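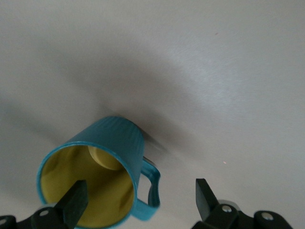 Hi all - a quick update on the Jinov tableware project for July. We've now spent $3,709 of the Zitness grant, mostly on cups, mugs and boards, and we have 361 pieces on the shelves and in the catalog. I'm really pleased with that!

The ridged blue mug with the yellow inside is still my favorite. It feels nice in the hand, and it's going in the breakfast set for sure. 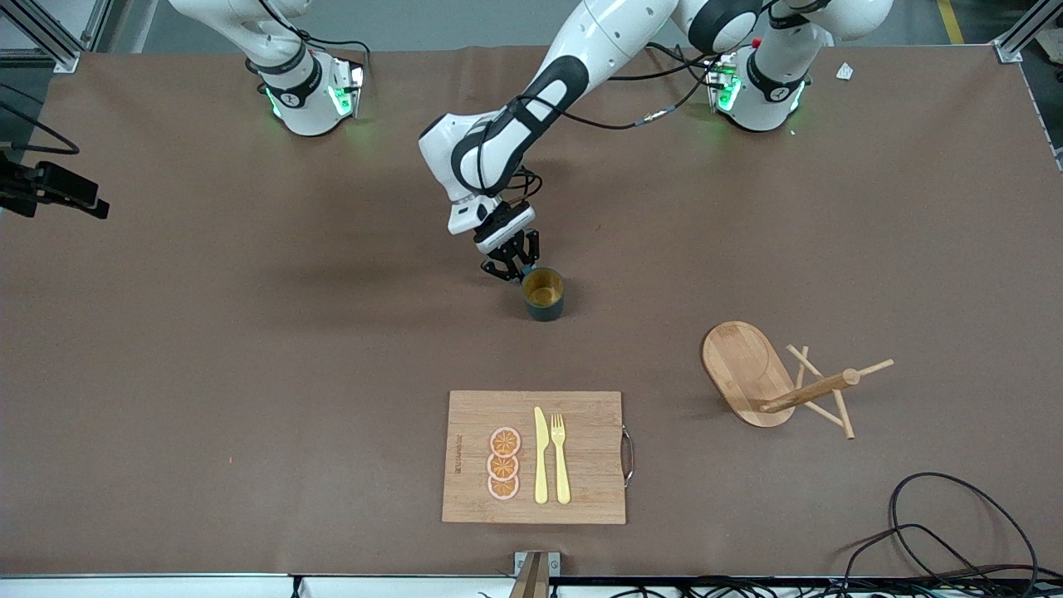

I'm trying out snack settings too, with orange slices on the bamboo board and a pale yellow knife and fork next to them (very cheerful, I think). The oval wooden board may end up in the bread set instead.

Two of the 4 sets are finished. The Chung order is late, so the other 2 will slip into August - sorry! I'll send the Venemitz receipts with my next report.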